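Caring for lenses and glass windows in your workshop measuring gear

Tips from the bench, by Maite Barrios

I love a clean lens! Give me a laser displacement sensor that has spent all winter next to a grinding wheel and I am a happy woman for the next half hour. Most of the "dying" sensors that people hand me have nothing wrong with them at all. They have a film of oil mist on the front window, and the readings wander because the light is getting smeared on its way in and out.

So here is how I clean the optical side of things: sensor windows, camera lenses, the glass scale on a height gauge, the little prism in an edge finder. It works for cheap gear and for the good stuff.

Blow first, wipe second

Get a rubber bulb blower, the big kind. Point the glass downward and give it a good few puffs before anything touches it. Grit is what scratches coatings, and a cloth just drags it in circles. Skip the shop air line, please. Even with a filter it spits oil and water now and then, and you'll be back where you started with a fresh coat of compressor juice.

Canned air is okay if you hold the can upright and start the spray off to one side. Tilt it and you get a blast of freezing liquid on the glass (I have done this, on a lens I liked very much).
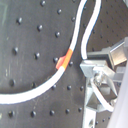
3 min read

Now the wet part. Fold a lens tissue so your fingers only touch the back, put two drops of isopropyl alcohol on the fold, and draw it across the glass in one slow pass. Throw that tissue away. Take another and go again. It feels wasteful, and I still see people saving a tissue for "one more wipe," which moves the dirt from the edge straight back to the middle.

Check the manual before you use alcohol on plastic windows. Some of them haze over, and the haze is there for good. For those I use distilled water with a tiny bit of dish soap, then plain distilled water, then a dry tissue with almost no pressure.

For the small round lenses, a cotton swab works better than tissue. Start in the center and spiral outward, rolling the swab as you go so that a clean part is always touching the glass. Buy the ones with wooden or paper sticks; acetone melts some plastic ones, and then you have a new problem.

Before you take anything off its mount

Mark where it sits! A pencil line along both edges of the bracket will save you an afternoon of lining things up again. Leif Rustad taught me to run the sensor against a gauge block before cleaning and write the number on a bit of masking tape, then run the same block afterward. If the two numbers don't agree, look for a bracket that moved before you blame the cleaning.

Let the sensor warm up first, too. Mine gets 16 minutes with the power on and the cover closed, and I go make coffee.

Keeping it clean longer

- Put the caps back on. Yes, even over lunch.
- A strip of felt hung between the grinder and the sensor catches a lot of mist.
- Store tissues in a zip bag. An open box on a bench is a box of sandpaper by September.
- Wash your hands before, especially if you've been near grease or hand cream.
- If you see a rainbow smear after cleaning, you used too much alcohol. One dry pass usually clears it.

Yanling Shi wrote in to ask about those pre-wetted eyeglass wipes. I like them for display screens and safety glasses, but I keep them off coated optics. Some leave a soapy film that shows up as soon as the light comes in at a low angle - try one on a scrap of window glass with a flashlight and see what you think.

Updated Jun 2, 2023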